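Filed under: Robotics / Home / Services

Brorkton wants you to pay for the laundry lessons

Brorkton, the Amham company that has spent two years promising a machine that folds clothes, opened sign-ups on November 12, 2025 for something smaller. Household Skills is a subscription data service. Customers who are building home robots pay 2000 dollars a month and get a steady supply of recordings in which people handle clothes and bedding in real bedrooms with a hand-held gripper. The robot is still "in development," a phrase the company also used last September.

The pitch is simple enough. A robot arm needs to see a task done many times before it can try the task itself, and recording people is cheaper than steering an arm by remote control all day. So Brorkton sends grippers out to households, the people there do their chores with them, and the recordings come back to be sorted, labeled and sold. The first release covers 19 garment tasks from 51 homes. Trousers, shirts, towels, pillowcases, a few things with hoods. Socks are listed as coming later.

None of this is new, and Brorkton doesn't quite claim it is. What it does claim is that its recordings are "robot ready," and that is where I'd slow down before handing over a card number. Ready for which robot? The product sheet says the material works with "most two-finger grippers." It gives no list of arms it has been tried on, and no success rate for any of them. When I asked for one I was told that results depend on the customer's own setup. Fair, but the same could be said of any product that hasn't been tested.

Nelli Kuusisto, who runs Manninen, a small firm that fits lifting and handling equipment in care homes, has had early access since the summer. She is polite about it. "The material is clean and there's plenty of it," she told me. "I still can't tell you it made our arm any better at picking up a shirt. We'd need another few months and I'm not sure I want to pay for them." Her team had to write its own tool to throw out clips in which the cloth was dropped. Brorkton says a filter for that is planned.

Clothes are a hard place to start, to be fair to them. A box stays the same shape when you grab it. A pair of pants doesn't. Take hold of one end and the wrinkles run off at an angle, the waist bunches up somewhere else, and the next place to grab is no longer where it was. People deal with this without thinking, mostly by using all ten fingers and a knee.

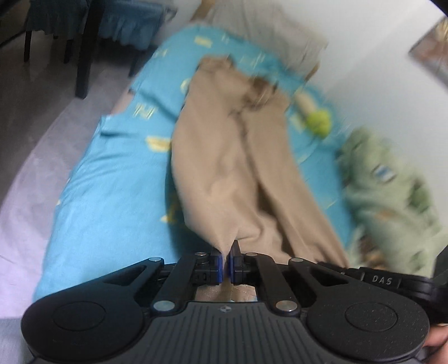

Two fingers have to manage with a pinch, and a pinch tells you very little about what the rest of the cloth is doing. A person holding the tool can make up for that with their own eyes and a turn of the wrist. A fixed arm bolted to a table may not have that turn of the wrist to give. Brorkton's answer is that its software converts human movements into ones an arm can follow. I was shown a slide about this - no arm.

Then there is the question of whose homes these are. The company says households are paid and can ask to have recordings removed for up to a month after they hand them in. After that the material is in customers' hands and removal gets "more complicated." I asked whether family pictures and other personal things in the background are blurred before a sale. The answer was that blurring is available on the higher plan, at a price the company would not give me. That seems like an odd thing to charge extra for.

The contract is the other sore spot. The minimum term is a year, billed by the month, with no trial beyond a small sample pack. Ullell, which sells a similar set of kitchen recordings, lets buyers leave after the first month and keep what they have downloaded. Brorkton customers who leave must delete everything, including (if I read the terms correctly) any model trained on it. The company said it would "clarify the wording."

If you run a lab with money to spare and a laundry project already under way, the sample pack is free and worth a look. Everyone else can wait for the arm test, which Brorkton says it will publish once it has picked an arm.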